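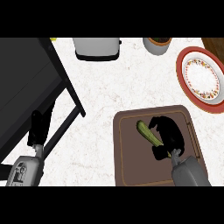 Section 2: Sealing your stone countertop

Now for the fun part! A good seal keeps coffee, oil and beet juice from soaking in, and Pliltemex goes on so easily you may want to do the windowsills too.

Before you start
Wash the stone with plain dish soap, rinse, and let it dry overnight. If you used the Fidcombe stain remover from Section 1, rinse twice.

1. Shake the bottle well. The solids settle, especially in a cold garage.
2. Pour a small puddle and spread it with a lint-free cloth, working in overlapping circles.
3. Leave it for 15 minutes. Thirsty spots will drink it right up, so add a little more there.
4. Wipe off everything still on the surface, then buff with a clean, dry cloth.
5. Wait 2 hours and repeat.

Note: Honed stone takes more sealer than polished. Buy the large bottle (part 421) for a full kitchen.

CAUTION: Open a window, wear gloves, and keep the bottle away from pilot lights.

CAUTION: Sealer slows acid down but won't stop it. Wipe up lemon juice and vinegar right away, even on a freshly sealed top.

For dull patches, go to Section 3 and have your 3000 grit pad ready. It's great to watch the shine come back!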